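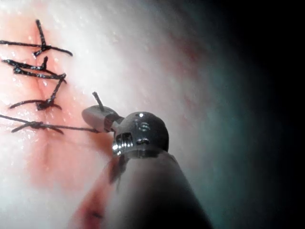 Bilstead Women's and Newborn Health – Research News

Iron tablets every second day may suit some pregnant women

Pregnant women with low iron may do just as well taking a tablet every second day as taking one daily, according to a study run from our antenatal clinic.

The trial followed 108 women in their second trimester. Half took iron each morning and half took the same tablet on alternate days. Blood tests after 7 weeks showed similar iron levels in both groups, and the women on alternate days reported less nausea and constipation.

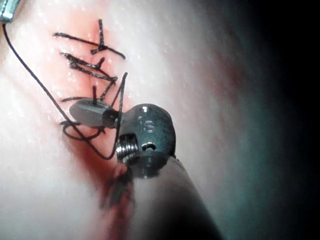
Instrument tip beside a row of black stitches.

Keir MacBrayne, who led the study, said the result was encouraging but the group was small. Women with severe anaemia were left out, as were those expecting twins.

"Please don't change your dose because of this," MacBrayne said. "Talk to your midwife or doctor first."
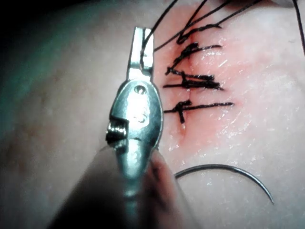
Suture thread held in the jaws over a practice pad.

Five women stopped taking the tablets before the end – four from the daily group and one from the other.

A larger trial is planned with the Custgate clinic, with enrolment opening in November. Women who are less than 20 weeks along and already booked at either site can ask about joining.

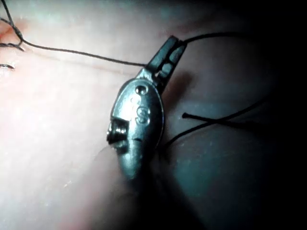
Visits will be timed to match regular checkups where possible, and parking will be paid for. To put your name down, call the clinic desk on extension 3829.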